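Room tidier wanted, casual hours, Setotska Rooms

Hi, I'm Ghazala Tanoli and I look after the small upstairs rooms at Setotska Rooms, just off the main street in Zurndale. I'm after someone friendly and fairly organised to come in and keep the little office room and its neighbours in order between bookings. It's casual work, mostly late afternoons, and it would suit a student, a semi-retired person, or anybody who gets a quiet thrill out of a clean whiteboard (I do, I'm afraid).

A bit about the place first. We're on the first floor above the Rillance framing shop. People book our rooms by the half day for all sorts of things – tutoring, small team meetings, a choir that does its planning but thankfully not its singing here, people who just need somewhere with a door. The biggest room seats a decent crowd. The one this job is mostly about is the small office room at the end of the hall, with the plank floor and the whiteboard on a stand. It gets used more than all the others put together and it shows it by five o'clock.

What you'd be doing

The floor is the main thing. It's wood plank in a mix of browns and greys, and it's a lovely colour for hiding dust, so you have to get down and look across it from the doorway with the light behind. Dry mop first, then a barely damp one. Please no buckets sloshing about, the last time we had the boards seen to it cost us $1253 and I still go a bit pale thinking of it.

Then the whiteboard. It's a big one with a thin black frame and it rolls, so it never ends up where it started. I like it put back along the grey wall so the next lot can walk straight in. Wipe the board from the top down with the soft cloth and only use the spray if there's ghosting. Some marks down near the bottom corner are easy to miss when you're standing up, so have a squat and a look. If there's a sheet of paper left up on a magnet, leave it for one day in case its owner comes back for it, then pop it in the tray at the front desk. Magnets stay on the board. We started out with a whole tin of coloured ones and they wander off in people's pockets, so I'm fond of the ones we've still got.

Chairs and tables go back to the hall cupboard unless the next booking wants them out. The booking sheet is taped inside the cupboard door and I update it every morning at 8. If the sheet says "floor clear", then clear means clear, nothing left in the middle at all. Plenty of our regulars like to work standing or on the floor itself and they've booked the room for the space.

Leads and chargers. Oh, the leads! If something's plugged in and clearly part of what a group is using, don't touch it, just mop around it. If it's a stray phone charger with nobody in the building, it goes in the lost property drawer with a sticky note saying which room and what time. We don't coil anybody else's gear for them, we don't unplug it and we don't shift it off a table. I'd much rather a dusty corner than an awkward phone call.

After that it's bins, a quick wipe of the door handles and light switches, and a refill of the tea things in the kitchenette (tea bags, sugar, the good biscuits if there's a booking over three hours). The whole round takes me 85 minutes if I don't stop to chat, and I always stop to chat, so you'd be paid for two hours regardless.

Hours and pay

Three late afternoons a week to begin with, starting at 4.30, with a bit more on offer in February when the tutoring crowd comes back. Casual award rate, paid fortnightly, and I'm pretty relaxed about swapping shifts as long as I hear from you before lunch. You'd be let in with a fob and there's an alarm to learn, but it's an easy one.

I'll do the first two rounds with you. Kálmán Hegedűs does the mornings and he'll show you where he hides the spare cloths, although he moved them again last week and I haven't found them yet.

What I'm looking for

You don't need any cleaning experience. You do need to be okay on stairs, since there's no lift, and okay with pushing a heavy board on castors over a floor that isn't perfectly level. You should be comfortable walking into a room where a group is running over time and saying so nicely. Most people are very good about it and start packing up straight away. Now and then you'll get a group deep in something, and you just give them ten minutes and do the kitchenette first.

Closed shoes, please. Wear whatever else you like, though I'd avoid your favourite top on spray days.

It would be a bonus if you notice things. A wobbly leg on a table, a magnet that's lost its grip, a mark on the wall at chair height. There's a notebook on the front desk for all of that and I read every line of it.

How to apply

Drop a short note through the door at 336 Vincze Street, or come up and say hello between 2 and 4 in the afternoon when I'm nearly always at the desk. Tell me which afternoons you can do, when you could start and one thing you're fussy about at home. No need for a formal resume, a few lines about what you've been up to is plenty. If you'd like to see the end room before you decide, just ask and I'll walk you down if it's not booked.

Ghazala

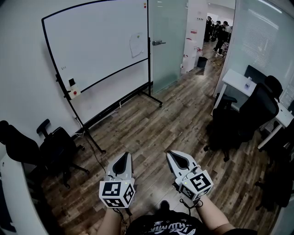

Kálmán: The cloths are in the bottom of the hall cupboard now, behind the spare mop heads, and I've written it in the notebook. Whoever gets the job, could you please hang the damp mop up with the head off the floor? I come in at 7 and it's the first thing I need. Also, Ghazala, you left out that the fob sticks when it's cold. You have to hold it flat against the reader and count to three.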